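Search reviews Search
Tollosow assembly simulator, reviewed by Mirjam Ammann

I have been using Tollosow nearly every evening since August and I still get a little thrill when I load it up. It lets you try out assembly jobs with a simulated arm before you go anywhere near a real one, and for a small outfit like ours (we fit brackets on to housings, all day, forever) it's a lovely thing to have. So please read what follows as coming from somebody who likes it very much, even though most of it is about a fault.

The fault first, then. Under certain conditions the gripper stops seeing a part as solid. You send the fingers in, they close, and the part slides through them as if they were made of fog. Sometimes it then shoots off sideways at a silly speed. The first time it happened I laughed out loud. The second time it was at the end of a run of 517 picks I'd left going over supper, and I laughed rather less!

I wanted to know how often it happened, so I set up the same bracket job and ran it again with nothing changed but the starting position. Out of those 517 picks, 41 went wrong. The bad ones were all on the thin parts, never the blocks, and they were much worse when the fingers came in fast. Slow the approach down and the failures nearly vanish. Make the physics step smaller and they go altogether, although the whole thing then crawls on my old machine.

What really bothers me is the reporting. Tollosow marks a pick as good when the fingers have closed and the arm has lifted, and it doesn't check whether anything came up with them. All 41 of my bad picks had a green tick in the log. If you were planning to copy your speeds over to a real arm, with a real person standing near it, that green tick could do some harm. A part thrown across a shed is a safety matter, and I'd never have known from the log.

I wrote to Plaseck, who make it, and had a friendly reply within 2 days. They knew about the thin parts and hadn't known about the ticks. There's now a setting called "confirm hold" in the test version, switched off unless you go looking for it (why?!), and with that on, the log finally matches what I see.

The rest is a joy. The Trisico parts pack is worth having, the warehouse setting is my favourite by miles, and you can look from the wrist or from out across the table whenever you like.

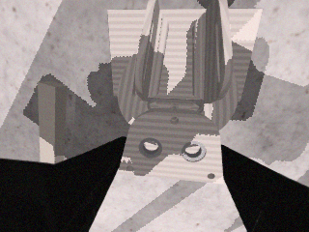

Wrist view first, then the wider one with the arm over the table.

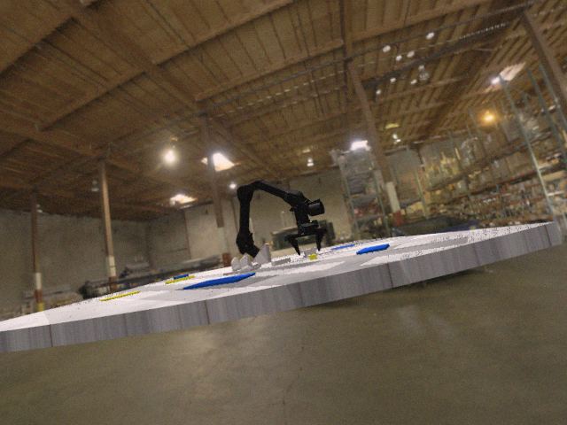
I tried Gruber's simulator for a few weeks as well. It never lost a part on me, but it took up to 9 minutes to load a job and I found the menus a slog, so back I came. If they'd put the two together I'd be in heaven.

My settings, for anybody having the same trouble: approach speed at a quarter, smallest physics step your computer will put up with, confirm hold on. Save the job again under a new name after you change the step, or it quietly goes back to the old one when you reopen it. I've reported that one too and am waiting to hear.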